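Search this site
Enter keyword
Go

The School at the Top of the Cable

A short story

On the first morning of September the new teacher rode up to Isura School in a basket meant for potatoes. The regular car had a bad wheel, the cable man explained, and the potatoes were not in a hurry. So up she went, knees under her chin, with her suitcase on her lap and the whole green valley of Marnari swinging around underneath her like a plate of soup somebody was carrying too fast.

She loved it. She had never loved anything so much in her life, and she was a little bit sick.

The school had 412 steps, if you didn't want to take the cable, and 45 students, who all took the steps because the cable was for teachers and vegetables. It had a bell with a crack in it. It had a library where you were allowed to eat soup, a rule left over from the winter when the dining room roof came down, and which the students defended fiercely every time someone tried to change it. And it had the weather class, which was why she had come.

Every child at Isura took weather, from the six-year-olds on up. They took it outdoors, on a flat rock the size of a dance floor, and for the first half hour you weren't allowed to talk. You just stood there and let it happen to you! Then the slates came out, and you wrote down what the sky was going to do by suppertime, and signed it.

"And if they're wrong?" she asked the headmistress.

"Then they do the dishes."

"And if I'm wrong?"

The headmistress gave her an apron. It had been worn by a good many teachers, and it was still damp.

That first week she was wrong every single day. She predicted sun and got hail. She predicted hail, thinking she had caught on, and got the softest golden evening you ever saw, with swallows in it, and she washed 99 bowls while the children lay on the rock and called out helpful remarks through the kitchen window. The smallest girl in the school, who had two front teeth missing and had been right since the age of six, came in to dry.

"You're looking up," the girl said.

"It's the sky. Where else would I look?"

"Down. It comes up from Marnari. Everybody's laundry knows first."

The teacher put down the bowl and went out to the edge of the rock with her hands dripping. Far below, on all the rooftops, tiny figures were pulling in sheets. Not a cloud anywhere. She stood there until the light went, and just as the soup bell gave its cracked little clank, the rain came up the valley (up! she would write this to everyone she knew) and soaked her to the skin.

After that she was hopeless with joy. She learned that goats face away from wind an hour before it arrives, and that the cable hums a low note for fog and a high one for frost. She learned to smell snow, or said she did. She filled a notebook and then the backs of old attendance sheets. She stopped writing home for shoes and started writing home for pencils.

The inspectors came before the snow did. There were two of them, in good coats, and they had climbed all the steps and were not pleased. They wanted to see a timetable. They wanted to know what weather was for, when anybody could get a forecast over the radio. The older one had the forecast with him in his pocket: clear and dry, all day and all night.

The children filed out onto the rock and stood in silence for half an hour. So did the inspectors, after a while. It is hard to go on asking questions on a flat rock with 45 people not talking. The younger one shut his eyes. Then the slates were passed around, and the teacher, feeling brave, handed one to each of the good coats.

The older inspector wrote CLEAR and signed it with a flourish. The younger one was slower. He walked to the edge and looked down at the rooftops for a long time, chewing the chalk.

"They're taking in the sheets," he said.

At suppertime there was thunder that rattled the spoons. The cable was shut down, the steps were a waterfall, and there was nothing for it but to make up two beds in the library. The younger inspector had a second bowl of soup, and a third, and read a book about whales with his feet on the stove.

The older one was in the kitchen with his sleeves rolled up. The smallest girl was drying.

"You were looking at the radio," she told him kindly, and handed him the big pot.
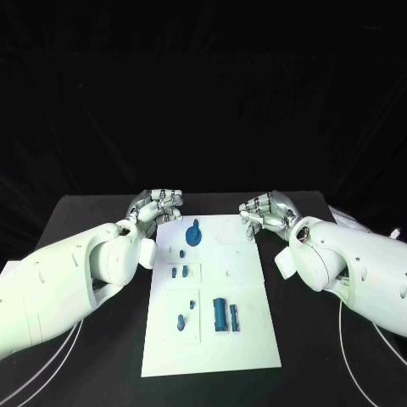
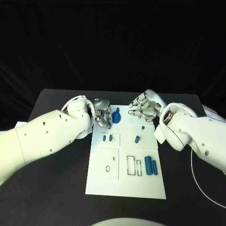 Rathnayake Story Club

Recently added stories
The Lighthouse Spelling Bee
1,000 Paper Desks
My Brother's Homework Boat
Fetomier and the Borrowed Piano
Recess on the Night Train

Contact us | Copyright Rathnayake Story Club | Back to top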